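Gukell 白板作业示教数据说明

版本 2，七月更新

先说几句
Gukell 是一套给机器人学习用的示教数据。内容是人拿着手持夹爪，在一块立式白板前面做日常的小动作：把磁铁取下来，换位置，把纸固定住，把纸拿走，把细长的东西交到另一只手。数据由 Gisten 的操作学习小组采集和整理。本文件由 Man-sik Hong 撰写。中文不是我的母语，如果某一句读起来奇怪，请告诉我，我会改。文件的英文版由 Amrit Robichaud 负责，两个版本的内容若有不一致，请先以中文版为准，因为中文版更新得比较快。

在版本 1 里，我们只发布了动作数据，说明写得很短，所以收到了很多相同的问题。现在我把这些问题的回答都放进正文，有的地方因此会比较啰嗦。赶时间的读者可以先看“目录结构”和“已知问题”。

为什么选择白板
桌面上的抓取数据已经很多，竖直平面上的数据还很少。竖直平面有几个让机器人困难的地方。第一，磁铁会吸住，夹爪要先让它离开板面，再移动，这个瞬间力的变化很大。第二，纸在竖直平面上会往下滑，也会卷边，形状每次都不同。第三，白板反光，灯在板面上会出现亮斑，依靠颜色的方法容易出错。我们自己在做办公室整理的任务时碰到这些困难，所以想把它们单独做成一套数据。

还有一个原因比较实际。白板容易移动，也容易恢复到初始状态，演示者做完一段，用很短的时间就可以开始下一段。

数据的两个部分
第一部分是手持部分，也是主要部分。演示者两手各拿一个 Flurkano 手持夹爪，直接在白板前做动作。Flurkano 是我们小组自己做的工具，手指的开合由扳机控制，手指的形状和机器人末端一致。夹爪上有相机，也有方形的黑白标记，用来确定夹爪之间的相对位置。演示者的头部另外佩戴一个小相机，提供比较稳定的全局视角。

第二部分是遥控部分。演示者坐在机器人旁边，用主从臂控制机器人做同样的任务。遥控程序叫 Ji，由 Byung-chul Ma 编写和维护。遥控部分的数量比手持部分少很多，速度也慢。我们保留它，是为了让使用者能够检查：在手持数据上学到的动作，放到真实机械臂上时，差别在哪里。

两个部分的文件格式相同，但是坐标系的约定不同，请一定看后面的“坐标系”一节。

规模
全部数据共有 2560 个片段。其中 200 个片段单独放在验证目录里，请不要用于训练。验证片段的选择由 Soo-ah Lim 完成，她在选择的时候没有看任何模型的结果，只看了任务类型和演示者的分布。参加采集的演示者共 3 人，都是右利手。我们知道这个人数很少，后面的“使用范围”里会再说明。

片段的长短差别比较大。只移动一块磁铁的片段很短，更换一整张纸的片段较长，因为演示者要先拿住纸，再依次处理磁铁。我们没有把长短统一，也没有对时间做拉伸。

任务类型
移动磁铁：用一个夹爪夹住磁铁，离开板面，放到指定的区域。指定的区域写在任务描述里，例如“纸的右下方”。

固定纸张：一个夹爪把纸压在板面上，另一个夹爪放磁铁。纸允许有一点倾斜，倾斜过大时演示者自己会再做一次调整，调整的过程也保留。

取下纸张：先拿住纸，再取磁铁，最后把纸放到托盘里。顺序反过来时纸会掉到地上，这样的片段标为失败，但没有删除。

细长物体操作：夹住细长的物体，改变方向，指向板面上的某个位置，或者交给另一只夹爪。这类任务对夹持的角度很敏感，所以在同样的任务描述下，不同演示者的做法看起来也不一样。

组合任务：把上面的任务连在一起做。任务描述是一整句话，分段的时间点另外记录在标注文件里。

采集的过程
采集在 Gisten 的工作空间里进行，和平时工作的环境相同。天花板的灯保持打开。我们没有用布或者隔板把背景遮住，因为希望数据里有正常房间的样子，包括有人走过的情况。背景变化对模型是一种负担，但是机器人以后工作的地方也会是这样。

每次采集开始之前，演示者先做一次标定。做法是把左右夹爪放在对方相机可以看到的位置，让标记正对镜头，慢慢转动，再回到胸前。标定的视频也在数据里，放在每个采集批次的第一个文件。如果您想用自己的方法重新计算位姿，从这个文件开始最方便。

标定完成以后，演示者读一遍任务描述，然后开始。开始和结束都由演示者自己按按钮。我们曾经尝试让另外一个人按按钮，结果开始的时间常常太早，前面有很长一段没有动作，所以改回了现在的方式。

夹爪相机用的是广角镜头，直线在画面边缘会弯曲，白板的上沿也是一样。原始视频没有做去畸变处理。标定参数和去畸变的脚本都在工具目录里，使用者可以自己决定要不要做。我们自己训练时使用的是原始的弯曲画面，只是把它缩小。 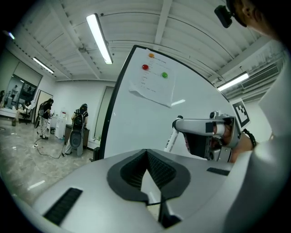
夹爪相机视角：白板前的手持夹爪，夹爪上装有黑白方形标记，板上有纸和彩色磁铁。

夹爪自己的部分会一直出现在夹爪相机的画面下方。这一区域看起来浪费，可是它提供了手指开合的信息，对于接触的判断也有帮助，所以请不要轻易裁掉。我们试过裁掉以后再训练，夹持磁铁的动作变得犹豫，手指常常关得太早。如果您的机器人末端外形和 Flurkano 不同，可以用工具目录里的遮罩，把自己的末端区域盖住，训练和运行时用同一个遮罩。

目录结构
解压以后，最上面一层有以下目录：

训练：手持部分和遥控部分的训练片段，各在一个子目录。
验证：单独保留的片段，结构和训练目录相同。
标定：每个采集批次的相机参数、夹爪参数和标定视频。
标注：任务描述、分段时间点、成功或失败的标记。
工具：读取、检查、去畸变和画轨迹的脚本。

每个片段是一个单独的文件夹。文件夹里有左夹爪视频、右夹爪视频、头部视频，一个轨迹文件，和一个很小的信息文件。遥控部分没有头部视频，代替它的是固定在支架上的相机视频。为了让读取脚本保持简单，两种视频用了同样的文件名，请通过信息文件里的“来源”来区分。这个设计不太好，Byung-chul Ma 已经提醒过我，下一个版本会改。

轨迹文件的内容
时间：从片段开始计算，单位是秒。左右夹爪的时间已经对齐到同一条时间轴。

位置：夹爪中心的位置，单位是米。

姿态：用四元数表示，顺序是先实部，后虚部。很多软件使用相反的顺序，读取的时候请检查。如果画出来的夹爪方向完全不对，大部分情况是这里的问题。

开度：手指之间的距离，已经归一化。零表示完全闭合，一表示完全打开。注意夹住物体的时候，开度不会到零，所以不要用“等于零”来判断是否夹住。

可信度：位姿估计的质量。数值低的时候，位置可能是插值得到的。我们建议在计算损失时把可信度很低的帧去掉，或者给它较小的权重。

标记可见：这一帧里是否看到了另一只夹爪的标记。看不到标记时，两只夹爪的相对位置由视觉惯性定位推算，时间长了会有漂移。

坐标系
手持部分：原点在片段开始时左夹爪的位置，竖直轴朝上，和重力方向相反。因为每个片段的原点都不同，请不要把不同片段的绝对位置直接放在一起比较。

遥控部分：原点在机器人的底座，竖直轴也朝上。

要把两个部分一起训练，最简单的做法是把所有动作改成相对动作，也就是相对于当前夹爪位姿的变化。工具目录里有转换的脚本。我们的实验都使用相对动作。用绝对动作也可以，不过您需要自己估计白板平面的位置。标注目录里有每个批次的白板平面，是由头部相机和夹爪相机的画面共同估计的，精度够做粗略的对齐，不够做接触判断。

任务描述的语言
任务描述有中文和韩文。韩文是演示者当时读的原句，中文由 Soo-ah Lim 和我翻译。翻译时我们尽量让句子简单，同一个动作尽量用同一个动词。例如“取下”只用于从板面离开的动作，“放下”只用于放到托盘里的动作，“贴上”用于把磁铁放到板面上。原来的韩文句子没有这样严格，所以两种语言不是完全一一对应。如果您做语言方面的研究，请使用韩文原句；如果只需要任务条件，中文更整齐。

描述里提到的左和右，都是站在白板前面、面向白板时的左和右，和相机画面的左右有时候不同。这一点在版本 1 没有写清楚，有几位使用者因此得到了奇怪的结果，对不起。

成功和失败的标记
每个片段由演示者本人先标记一次，再由 Tae-yang Choo 看视频检查一次。两次结果不同的时候，他们一起看视频再决定。判断的标准如下。

磁铁任务：结束时磁铁在指定区域内，并且磁铁没有掉过。

纸张任务：结束时纸由磁铁固定，纸面上主要的文字没有被磁铁盖住。纸的下边有一点卷起来，仍然算成功。

取下任务：纸在托盘里，板面上没有多余的磁铁。磁铁放在原来的位置附近也可以。

细长物体任务：方向和描述一致，中间没有掉落，也没有用身体的其他部分帮助。

失败的片段都保留着。我们认为失败对于学习恢复动作很有用，特别是磁铁滑动以后再次夹取的部分。只想用成功数据的读者，在读取脚本里打开“仅成功”选项即可。

手持示教时的一些经验
有几位使用者问，是否可以自己用同样的方法补充数据。当然可以，我们也希望这样。下面把我们的经验写下来，顺序没有特别的意义。

动作要比平时慢。人的手速度很快，机器人跟不上，而且快速转动时画面模糊，定位容易丢失。我们对演示者的要求是：像在教一个不认识这个动作的人。这样说比给出具体速度更容易理解。

夹爪的手指不要碰到白板的边框。碰撞会让定位跳动，片段后面的部分就不可靠了。

夹磁铁时，先让手指的侧面靠近板面，再闭合。直接从正面夹，人也可以做到，但是人会不知不觉用手腕的力量帮助，机器人没有这种柔软。我们在最初的数据里没有注意这个问题，模型在真机上总是把磁铁推走。后来重新采集，情况好了很多。

不要用手指去扶纸。演示者有时会忘记自己拿着夹爪，用小指把纸压住。这样的片段必须丢掉，因为机器人没有小指。Tae-yang Choo 在检查时对这一点最严格。

两只夹爪尽量都保持在头部相机的视野里。低头看地面，或者转头和别人说话，都会让夹爪离开视野。如果要说话，请先结束当前片段。

采集中途换演示者时，标定要重新做。头部相机的位置每个人都不同，旧的参数不能用。

演示者要休息。手持夹爪不算重，但是手臂一直举在白板的高度，很快会累。累了以后动作的高度会慢慢降低，这在轨迹图上看得很清楚。我们后来规定，演示者觉得手臂沉的时候就停，不等到批次结束。

遥控示教时的一些经验
用 Ji 遥控时，最大的困难是感觉不到磁铁离开板面的瞬间。主臂没有力反馈，演示者只能看画面。新的演示者一般会拉得过多，磁铁突然离开以后，机械臂往后弹一下。Byung-chul Ma 在程序里增加了一个速度限制，靠近板面时自动变慢。靠近的距离可以在设置里修改。带有速度限制的片段在信息文件里有记录。

遥控的轨迹里停顿较多。演示者停下来观察，机器人就不动。直接用这些轨迹训练，模型也会学到停顿，有时停住以后不再继续。我们的办法是在训练前删除没有运动的帧，只保留停顿前后的少量画面。删除的脚本在工具目录里，默认是关闭的，因为原始数据我们不想改变。

数据检查
发布之前，我们对每个片段做了以下检查：视频能够完整读取；各路视频的长度一致；轨迹没有突然的跳变；开度在正常范围内；任务描述不为空。没有通过的片段已经去掉。

自动检查以后，Soo-ah Lim 又从每个批次抽出一部分，把轨迹画在头部视频上，用眼睛看是否重合。发现偏差大的批次，整个批次重新计算位姿。这项工作很花时间，但是找出了一个时间同步的错误，值得做。

已知问题
一、灯光在白板上的反射会被误认成磁铁，主要发生在浅颜色的磁铁上。没有单独标注。

二、标记被手臂或者纸遮住时，左右夹爪的相对位置可能不准确。请参考可信度。

三、地面比较光滑，也会反光。如果您用视觉方法重建房间，地面的部分常常会出错，建议去掉。

四、少数片段的结尾，演示者已经开始放下夹爪，但还没有按结束按钮。分段时间点是正确的，请以时间点为准，不要以视频的结尾为准。

五、早期批次的开度有一点偏移，完全闭合时数值略大于零。我们没有修正原始数值，修正用的参数在标定目录里。

六、韩文任务描述里有错别字。演示者读的就是这个句子，所以没有改。

使用范围
本数据适合用来研究竖直平面上的双臂操作、手持示教到真实机器人的迁移，以及失败后的恢复。不适合用来评价安全性。所有演示都由成年人在平坦的室内地面上完成，白板的类型也很单一，换成玻璃板或者墙面以后的表现，我们不清楚。

演示者都是右利手，所以右夹爪做的精细动作明显多于左夹爪。如果把左右镜像以后再训练，请注意纸上的文字也会被镜像，语言描述里的左右也要一起交换。

请不要用本数据识别画面中的人，也不要用来分析个人的行为习惯。演示者已经签署同意书，同意把视频用于研究。工作空间里的其他同事也收到了通知。如果有人希望去掉含有自己的画面，请联系我们，我们会处理相应的片段，并在更新记录里写明。

基准结果
我们没有在这里放成功率的表格。版本 1 发布时放过，后来发现不同机器人的手指橡胶不同，数字很难比较，反而引起误解。训练的设置和评测的步骤在工具目录里可以找到，按照步骤做，结果应当和我们的趋势一致：磁铁任务最容易，纸张任务较难，细长物体的交接最难。只用遥控部分训练，数据量不够，模型在纸张任务上基本学不会。先用手持部分训练，再用少量遥控片段调整，是目前我们用得最多的方法。

评测时请把白板固定好。磁铁拉开时白板会移动一点，第一次觉得没有关系，做了很多次以后位置就差得远了。我们在地上贴了胶带作为记号，每次评测之前对一下。

安装和读取
读取脚本只需要常用的数值计算库和视频库，需要的名称写在工具目录的依赖文件里。建议先只下载验证目录，它比较小，用来确认读取是否正常很合适。运行检查脚本，如果最后显示“全部通过”，就可以继续下载训练目录。

视频读取得很慢的时候，通常是因为随机跳转太多。请先用工具把视频转换成单独的图像，或者按照时间顺序读取。转换以后占用的空间会增加很多，请准备好硬盘。

如果画面颜色偏蓝，是视频库的颜色通道顺序不同，交换红色和蓝色通道即可。

和版本 1 的区别
增加了遥控部分。
增加了白板平面的估计结果。
任务描述的左右改为统一的定义。
修正了时间同步的错误，涉及的片段已重新计算位姿。
失败片段不再放在单独的目录里，改用标记区分。
验证片段重新选择，和版本 1 的验证结果不能直接比较。

许可和引用
数据可以用于研究和教学，不可以直接出售。修改以后再发布时，请保留本说明，并写清楚改了哪些内容。工具目录里的脚本可以自由使用。Flurkano 的外壳图纸不在本数据中，需要的话请写信。

引用时请写 Gukell 数据的名称和版本，作者按以下顺序：Man-sik Hong，Soo-ah Lim，Byung-chul Ma，Tae-yang Choo，Amrit Robichaud。

联系
和数据内容有关的问题，请在项目页面上提出，写明片段的文件夹名称和使用的脚本版本，最好附上出错的信息。和 Ji 有关的问题由 Byung-chul Ma 回答。申请去掉画面的请求请直接写给 Soo-ah Lim，不需要公开说明理由。我一般在上午十点以前看邮件，下午多半在采集现场，回复会晚一些。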